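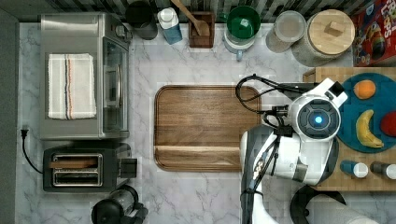

Brendside Shared Kitchen: Questions We Keep Getting

Welcome to the kitchen page. If your question isn't answered below, ask at the front desk, where you will probably be pointed back to this page.

Who can use the kitchen?

Anyone living at Brendside, on any floor, plus one guest at a time. Your guest may cook. Your guest may not hold a supper club, however good the reviews were last October.

What are the hours?

The room is unlocked at all times. The extractor fan is another matter, as it shares a wall with Mireille Besson's bedroom. Please leave it off after 10 at night. If what you're making can't be made without the fan, make it tomorrow.

Do I need to book?

For breakfast, no. For anything that will tie up the oven for more than an hour, write your name and room number on the sheet inside the pantry door. Writing "me" is a booking for no one and will be treated that way.

Which shelf is mine?

Your shelf has your room number on it. If the sticker has fallen off, get a new one from Ehsan Safavi in the office before you start guessing. Fridge shelves and pantry shelves carry the same number. The door of the fridge belongs to everybody, and that explains the 11 jars of mustard.

Can I eat something that isn't labeled?

Unlabeled food in the fridge is fair game after it has been there overnight. We know this is harsh on new residents. There is a marker on a string by the fridge and it works fine. Food with a name on it is off limits until the owner says otherwise, and "she wouldn't mind" does not count as the owner saying otherwise.

What happened to my leftovers?

The fridge is cleared on the first morning of every month. Anything growing goes in the trash with its container. We used to wash the containers. Then Davoud Naseri opened one that had been in there since spring, and the policy changed by lunchtime.

The breaker tripped. What do I do?

Unplug whatever you just turned on, then go to the gray panel in the hall closet. Kitchen counter is number 17. Push the switch all the way off before you push it back on. If it trips again straight away, leave it alone and call the office. Please don't run an extension cord in from the hall. It has been tried, and the whole second floor had an early night.

Can I bring my own appliance?

Ask first. Counter space is short and every resident believes theirs is the last small thing that will fit. Rice cookers and slow cookers can live in your room and visit the kitchen when needed. Deep fryers can live somewhere else entirely.

Who cleans up?

You do. Wipe the counter, empty the sink strainer, shake out any crumb tray you've filled, and take your dishes with you. The Nodero crew comes in twice a week to do the floors and the outside of the cabinets. They are not paid to do your lasagna pan, and soaking it for three days is not a cleaning method.

Is there a kitchen fee?

Yes, it's included in your rent. It pays for dish soap, sponges, foil, salt and oil. It does not cover coffee. We put coffee in the budget once and it was almost the entire budget.

The smoke alarm goes off every time I cook. Can it be moved?

No. Open the window over the sink and turn the heat down.

Who do I contact about something broken?

Mahsa Talebi handles repairs. Leave a note in the box by her door saying what is broken and what it was doing when it broke. "Weird noise" is a start, but tell her which machine.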